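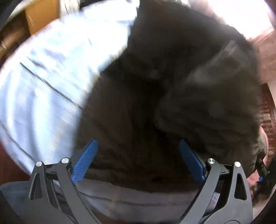

How does a brass instrument make its sound?

If you blow hard into one end of a garden hose, all you get is air coming out of the other end. If you blow into it with your lips buzzing, you get a note. It might be a horrible note, but it is a note, and a trumpet works in the same way.

Start with the buzz

Press your lips together as if you were going to say "mmm". Keep them closed and push air through the middle. Your lips should flap open and shut very quickly and make a sound like an angry bee. Players call this buzzing.

Each time your lips open, a little puff of air gets through. Each time they close, the puff stops. All those puffs make the air shake, and shaking air is what sound is. Another word for shaking like this is vibrating.

If your lips tickle afterwards, that is normal. It goes away in a minute or two.

What the mouthpiece does

The mouthpiece is the small metal cup at the end where you blow. You rest it on your lips and buzz into it. A cornet has a small mouthpiece, so only a small part of the lips can buzz. A tuba has a big one, so much more of the lips can move. Small things can vibrate faster than big ones, and that is partly why a cornet plays high notes and a tuba plays low ones.

What the tube does

The buzz on its own is thin and scratchy. Inside the tube, the air begins to vibrate too. The tube is fussy, though. It will only help with certain notes, and those notes come out strong and clear. The others hardly come out at all.

How long the tube is decides which notes it likes. A short tube likes high notes and a long tube likes low notes. If you unrolled a big tuba and laid it out straight, it would be longer than most cars. It is bent round and round so that one person can hold it.

At the far end the tube opens out into a wide part called the bell. The bell helps the sound get out into the room, and it makes the sound brighter and louder.

What the valves are for

With no buttons pressed, a player can still get several different notes by making the lips tighter or looser. A bugle has no buttons at all, and every bugle tune uses just those few notes.

Most tunes need more than that. The buttons on a cornet, a horn or a tuba are the tops of the valves. When you press one, a door inside opens and the air has to go round an extra loop of tube. The tube is now longer, so the note is lower. Let go, and the valve springs back up and the loop is shut off again.

The second valve has the shortest loop. It lowers the note by one small step, called a semitone. The first valve lowers it by two semitones and the third by three. You can press them one at a time or together.

The trombone does the same job in a different way. Most trombones have no valves. The player pushes a long slide out to make the tube longer and pulls it in to make it shorter. There are no marks on the slide to show where to stop, so trombone players have to listen carefully.

High notes and fast puffs

Sound is measured by how many times the air vibrates in one second. For the note that sits in the middle of a piano, called middle C, the number is close to 262. To play it, your lips have to open and close that many times every second. For a note two octaves higher it is over 1,000. You could never count that fast, but your lips can learn to do it.

Why is there water in it?

Your breath is warm and has water in it. When it meets the cool metal, some of the water turns into drops, just as it does on a cold window. After a while the drops collect and the instrument starts to gurgle. Most brass instruments have a little lever called a water key. Open it, blow without buzzing, and the water runs out. Put an old cloth on the floor first.

Try it at home – the hose trumpet

You will need:
a piece of clean, new hose as long as your arm
a clean plastic funnel that fits into the end
sticky tape
a grown-up to cut the hose

Push the funnel into one end of the hose and tape it in place. Buzz your lips into the other end. Start gently, and move your lips until a note comes. Then make your lips a bit tighter and see if you can find a higher one.

Now ask for a longer piece of hose and try again. Is the lowest note higher or lower than before?

Don't share your hose with anyone else unless you wash the end first.

Words to remember

Buzzing: making your lips vibrate by blowing air between them.
Mouthpiece: the cup that you buzz into.
Valve: a part that sends the air round an extra loop of tube.
Semitone: the smallest step between two notes on a piano.
Bell: the wide end where the sound comes out.

Written by Pirjo Pitkänen for the Teltham Junior Band pages. Hose trumpet tested by Bogdan Vlad and the beginners' group.
Page updated 02/04/2020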